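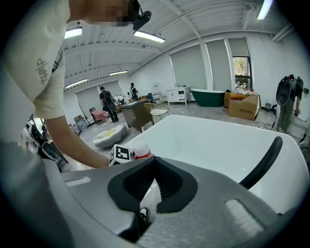
Chapter 6: Governing without a majority

9 Apr 2025
By Trudy Sheehan and Abelardo Echeverri

Chapter 5 ended on election night, with the votes counted and the seats given out. In many countries that is also when the next government is known. One party has won more than half the seats, its leader is asked to form a government, and the ministers are named within days.

In many other countries, election night settles much less. No party has more than half the seats, and the work of building a government begins the next morning. It may take a weekend or it may take most of a year. Belgium went more than 500 days without a full government after its election of June 2010, and the old ministers stayed at their desks with limited powers until a new team was sworn in.

This chapter looks at what happens in that gap and at the kinds of government that come out of it.

6.1 The Trarkangate assembly

We will use one case throughout the chapter. The Trarkangate regional assembly has 80 seats. At the election we are going to study, the Civic Union came first with 36 seats and the Labour List came second with 29. The rest were shared between the Rural Alliance, the Greens and a handful of independents.

The Civic Union was five seats short of a majority. Its leader, Declan Doolan, told supporters that the party had "won the right to govern". Hiyori Matsuda, leading the Labour List, replied that the right to govern belonged to whoever could win a vote in the chamber. Both statements were reported widely, and voters could be forgiven for thinking that one of the two must be a mistake.

They rest on different ideas. Doolan was speaking about the result of the election, in which his party had the most seats and the most votes. Matsuda was speaking about the rules of the assembly, under which a first minister needs the support of more members than are against. The rules say nothing about which party should try first — that part is left to custom, and in Trarkangate custom gives the first attempt to the largest party.

One of the seats was settled very late. Letay Hadgu held Trarkangate East for the Rural Alliance with 3811 votes after a second recount, and until that count was finished the parties would only hold informal talks. Small parties often matter a great deal at this stage. The Rural Alliance had come fourth in the previous assembly and had been largely ignored there. Now its members were being telephoned by both of the larger parties.

6.2 Three ways forward

A party in Doolan's position has three main choices.

It can form a coalition. Two or more parties agree a shared programme and divide the ministries between them. The partners are then expected to vote together on most matters, and ministers from each party defend decisions in public even when they argued against them in private.

It can form a minority government with outside support. Here a smaller party takes no ministries but promises to back the government on the budget and on votes of confidence. This is often called a confidence and supply agreement. On everything else the smaller party may vote as it likes.

It can form a minority government with no agreement at all, and look for votes one bill at a time. Such governments can last longer than people expect, particularly where the opposition parties dislike each other more than they dislike the government.

A fourth outcome, a fresh election, is possible under most constitutions. Parties tend to avoid it. Elections are expensive, and voters may blame whoever seems to have caused the second one.

6.3 Who runs things in the meantime

During the talks the outgoing ministers normally remain in office as a caretaker government. They pay salaries, answer emergencies and keep to existing law. By custom they do not start large new projects or make senior appointments that a later government would find hard to undo. In some countries these limits are written down, while in others they depend on ministers behaving as their predecessors did. We return to this difference in section 6.7.

Key terms for this chapter

Caretaker government
Coalition agreement
Confidence and supply
Hung assembly
Minority government
Vote of confidence

Before you read on

Find out how the head of government is chosen where you live. Is there a formal vote in the chamber, or is the person appointed first and tested later? Write down your answer and keep it, as you will need it for the exercise at the end of section 6.4.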